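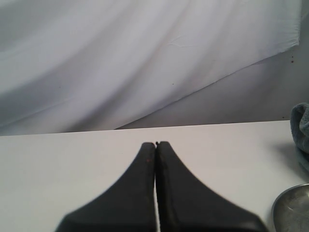
## 1. Why we picked a table

Our group was asked to study "a working surface in daily use" and report on how it behaves. The other groups chose a workbench, a library desk and, ambitiously, a bar. We chose the white table in the Pelthorpe teaching kitchen, mainly on the grounds that it was next door and had a kettle near it.

The question we settled on was modest: how does a plain white tabletop get messy, and does a metal bowl help? The bowl is shallow, silver-grey and goes by the name of "the bits bowl". Peelings, string, lids and teabags are supposed to go into it. Whether they do is most of this report.

## 2. What we did

We watched the table over five sessions in March, each lasting from the start of prep until the last person claimed to have wiped down. Aravind Hegde drew up the log sheet, then redrew it after we found that "crumb" and "large crumb" meant different things to each of us.

For two of the sessions the bowl stayed on a shelf. For the rest it sat on the table, near a corner, where it was easy to reach and also easy to forget.

We logged every item put down on the bare surface that wasn't food being worked on or a tool in use. The total came to 976, a figure we are proud of and would not like to collect again.

## 3. What we found

- With the bowl out, people cleared as they went for the first half of a session. After that they put things beside the bowl.
- With the bowl away, rubbish gathered along the far edge of the table, in a line, as if waiting for a bus.
- White shows everything. Two cooks told us they wiped more often because of it, and one said it made her feel judged.
- Smudges on the bowl itself were left alone in every session. It seems a bowl for mess is not thought of as something that can be messy.

## 4. Problems

The cooks knew we were watching, and for the first session the table was cleaner than any table has a right to be. We kept those results in but wouldn't lean on them.

We also moved the bowl once ourselves, to make room for the log sheet. This is marked in the log as "observer error (elbow)".

## 5. Next time

We would try a deeper bowl, and put it in the middle. Aravind would like a second table for comparison. The rest of us would like a chair.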